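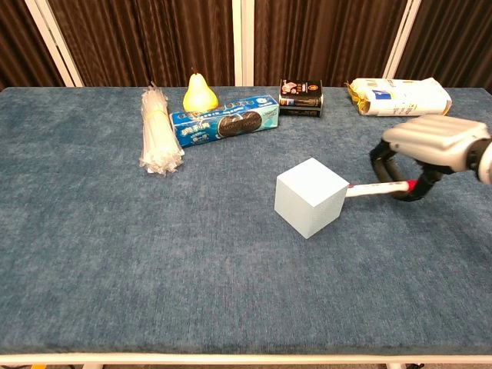

Benedito Pacheco sent me the log on Tuesday with one line above it: "902 again." I'd been told that one was fixed.

If you haven't had the pleasure, 902 is what the Mistari controller throws when the hand thinks it has lost its grip and the arm thinks it hasn't. The two of them are supposed to argue it out for a moment and then stop. What ours does, every so often, is keep closing. The motor current climbs, the fingers go on squeezing whatever they've got, and the status page stays a cheerful green the whole time. I have very little patience left for that green.

The vendor's story is that the handle is too thin. Fine, it's a thin handle. It's a toy hammer with a soft head, and if a hand sold for household objects can't hold a toy hammer without losing track of itself, I'd like to see that on the brochure. We tried wrapping the handle on a spare one. Same fault, four times in one afternoon.
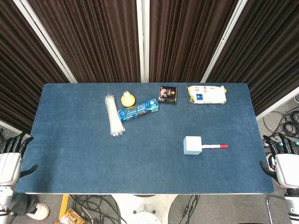 What bothers me more is the stop. Benedito hit the software stop at line 1605 of the log, and the grip command carried on for 80 more lines before anything let go. I've read it three times hoping I'd got the timestamps muddled. I hadn't. The arm froze right away, I'll give them that, but the fingers were still being told to close. With foam, who cares. Put somebody's thumb in there and we're having a different conversation.

Support at Okeseck (they handle the Mistari stuff now, don't ask) wrote back that the software stop "is not intended as a safety function." Well, no. But it's a big red button on the screen and it says STOP on it, so people are going to press it!

They've offered a firmware update. I've installed three of those and each was going to be the one. So for now we use the hardware stop only, it stays within reach of whoever is running the session, and hands stay off the mat while the motors are live. The current limit on the fingers is down as far as it goes, and if that means it drops the hammer, it drops the hammer.

I'll post the trimmed log once Benedito has taken the network addresses out of it. If you run the same hand and you've seen 902 with a green status page, please send me your firmware version.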